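Home | Forums | Retail & Shopping Centers | New Posts | Log in

Ustport mall: Flaken closing its anchor store

aisle_walker
Flaken is leaving the Ustport mall in March. I work two doors down. The landlord told us 40 of the 100 units are up for renewal next year. Does anyone know who takes the space?

lot_c_parking
I heard Bonsu wants it for groceries. That would bring people in every week.

tallgrass421
I disagree. Bonsu shoppers park, buy food and drive home. They never walked past my shop at the old center.

aisle_walker
They might if the entrance faced inside. Right now Flaken has doors both ways.

lot_c_parking
A grocery store beats an empty box. Foot traffic is down by roughly a third on our side.

skaklow_fan
Skaklow could split it into 2 stores, toys and home goods. They carry play kitchens like this one:
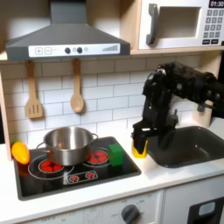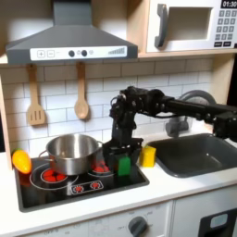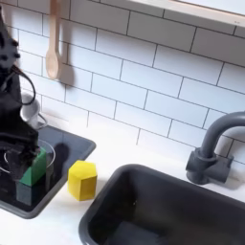 Re: Flaken closing its anchor store

tallgrass421
Splitting it makes more sense to me. Smaller rents, and both sides would need the inside doors. Has anyone seen the lease terms?

aisle_walker
Not yet. I will post when the landlord writes back.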